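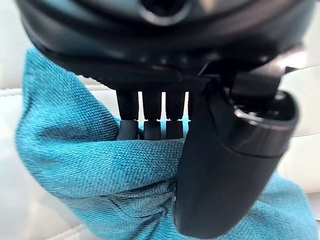

Laundry folding is the practice of doubling washed cloth over on itself so that it takes up less space and, in theory, stays free of wrinkles. It usually follows drying and comes before storage in a drawer, closet or chest. The second claim is weaker than the first. A fold is a crease made on purpose, and cloth left under weight tends to keep it.

Methods

The flat fold is the oldest and most common. The item is spread out, smoothed by hand and halved one or more times. Towels and sheets are often folded in thirds to suit the depth of a shelf.

The upright fold, promoted in home magazines as the Rallholm method, reduces each garment to a small block that stands on its edge. Supporters say it saves a great deal of drawer space. A household survey in Zimville, often quoted in its favor, collected 1,394 replies but asked people only whether their drawers felt fuller. No drawer was measured.

Rolling is popular with travelers. It works well enough for T-shirts and badly for stiff collars, and the claim that rolled clothes never wrinkle is easily tested with a linen shirt.

Effect on fabric

Cotton and linen crease readily, especially if folded damp. Wool recovers better, and many synthetics hardly hold a fold unless heat is applied. Advice to refold stored linens along new lines is very old and has some sense behind it, as wear can gather along a sharp edge. How much wear is less clear. The Aguiar handbook gives a limit of 26 folds for a fine tablecloth and does not say where the figure comes from. Later guides repeat it without a source.

History

Folded cloth appears in household records long before the modern dresser. The linen book of a large house at Vimolthorpe lists 865 folded pieces, though the word it uses may also mean "stacked." Writers who treat the entry as proof of a formal folding system are reading a lot into one word.

See also

Ironing
Linen closet
Fitted sheet

Last revised June 2026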